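11 November 2021
Cell 2, block sorting, Clolthorpe

Ran the morning on the new pick routine. 15 cycles, 13 clean. Both faults were approach height, with the fingers coming down on the edge of the part. Dropped the approach speed and re-taught the point. No repeat so far, but not enough cycles to call it.

Tray clamps checked before start. Setsuko Yokoyama wants the clamp check on the start-up sheet with initials, same as the guard check. Agreed. Sheet to be reprinted.

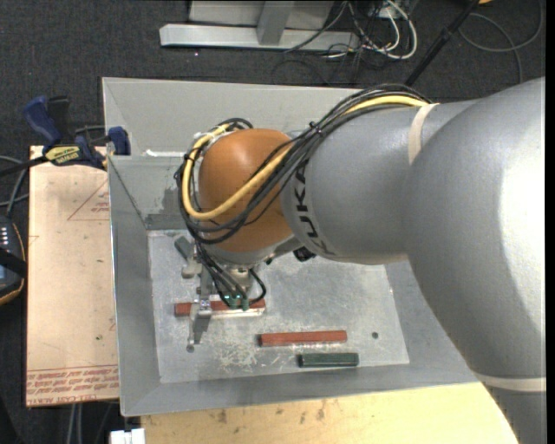
Main item from the shift meeting was staffing. Under the Durora plan, hand sorting goes from two people per shift to one, and the second moves to inspection and fault recovery. Rizwan Qureshi pointed out that recovery is currently a phone call to him. If he is on leave the cell stops. Three operators need to be signed off on restart and jog before the change, and so far we have one.

Operators report less wrist strain than in August but more standing and waiting. They also dislike not knowing if a pause is a fault or a normal wait. Fair complaint, the program gives no indication. Will look at a message on the pendant.

Pay grade for the recovery role not settled. Passed to Shojaei, no answer yet.

To do:
Log the fault type as well as the count.
Write restart procedure in plain language, one page. Draft to Setsuko for comment.
Book jog training for the other two operators.
Re-run 17 cycles at the old speed with the new teach point.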